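3 min read

Hello again from the sewing corner! I promised an update on the bedroom curtains, so I'd better own up. They are hung, they are lined and one of them is 2 cm shorter than the other. I measured both drops from the floor, and our floor in Wuvdale slopes like a ship's deck. Lovisa Grønli did tell me to measure from the pole. I nodded and then didn't do it.

The lining went in by hand, all 36 inches of side seam on each (they're only little windows), and I'd happily do that part again with the radio on. The pleats were another matter. I unpicked the first lot twice before I worked out I'd been folding from the wrong edge — and by then the heading tape looked like something the cat had slept on. 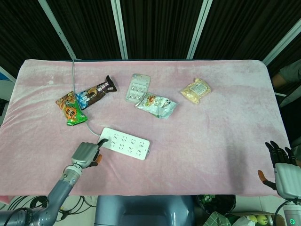 Pink fleece over the table, with dark pleated curtains behind.

My next job is the footstool from my aunt. The old cover is held on with what feels like 400 tacks, and I've got nearly half of them out using a butter knife and some bad language. Wing-sze Kuo has offered to lend me her proper tack lifter, so I'm stopping until it gets here. I'm torn between a mustard wool and a plain navy cotton for the new top. Navy would hide the tea stains, but oh, that mustard!

If you've ever done piping round a curved edge, please write back and tell me how you kept it flat. I've cut the bias strips already and they're sitting in a biscuit tin, waiting for me to be brave.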